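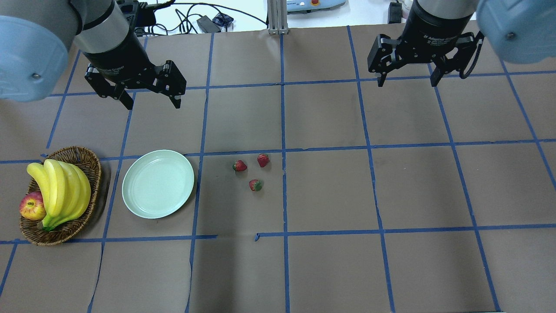
I gave up on my big garden plan in April, and I'm happier for it. Some of you wrote in last month asking how the square-foot beds were coming along, so let me catch you up before I get to the seed swap news.

The short version is that I planned too much. I spent most of the winter with a pencil and a pad of graph paper, giving every square its own vegetable, and by the time the ground had warmed up I had 56 squares spoken for and no room left over for anything I might fall in love with at the nursery. Which I did, of course! I came home from Pollock with a flat of pansies, a rosemary the size of a toddler and 2 kinds of basil I'd never heard of, and there they sat on the back steps for a week while I argued with my own drawing.

So I tore it up and started over with just the two beds closest to the kitchen door. One is salad things – lettuce, radishes, scallions, a bit of spinach that bolted the minute I looked away. The other is tomatoes down the north side with basil tucked in front, and then carrots wherever the cat will let me have carrots.

A few things I've learned about growing in squares, for anybody who is trying it this year. Sixteen radishes to a square really does work, but sixteen carrots is a stretch in heavy soil like ours, and I'd go down to nine. Zucchini does not belong in a square. It doesn't belong in four squares either. I put mine in an old half barrel by the fence (with a lot of compost and a stern talking-to) and it's already hanging over the sides. Peas want something to climb from the very first day, so put the netting in before you sow and save yourself the tangle.

And water in the morning. I know everybody says it, and I ignored it for years because evenings are when I have the hose out anyway, but my lettuce has had far fewer slugs since I switched to 7 a.m. with my coffee in the other hand.

The soil question comes up a lot too. I filled both beds with a mix from Erkora, the little yard out past the feed store, and topped them with my own compost. It cost me 100 dollars delivered, which made me gulp, but I split the load with the folks next door and there was enough left for the half barrel and a couple of pots. If you're doing only one bed, take your own buckets and they'll fill them for you.

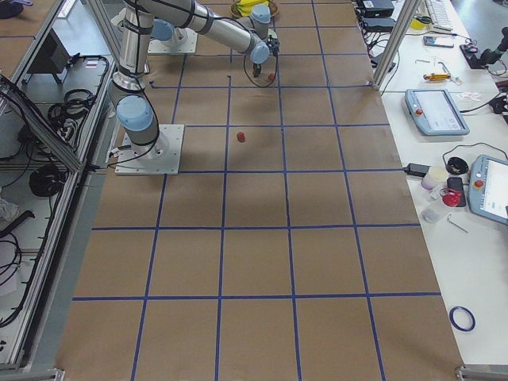
Reader Umero wrote back to say that I'm too hard on the planners, and that a drawing on the fridge is the only thing that keeps the beans from ending up in the same spot three years running. Fair enough! I do still keep a sketch of what went where, I just draw it after I've planted. Crop rotation in two small beds is mostly a matter of swapping sides, and even I can remember that.

Now, the seed swap. It's going to be at the Gundimon hall again, starting at 8 in the morning, and the doors close at noon. Bring whatever you've saved or whatever is left in the packet, in an envelope with the name and the year on it. Last time I took home something marked "good squash, green" and I still couldn't tell you what it was, though it made a very nice soup. Seedlings are welcome as well if they've been hardened off. There's coffee, and I'm bringing the lemon bars.

I'm after purple pole beans and any cucumber that doesn't turn bitter in August, so if you have either one, come find me by the coffee. I've got more calendula seed than one person should own and I'd love to send it home with you.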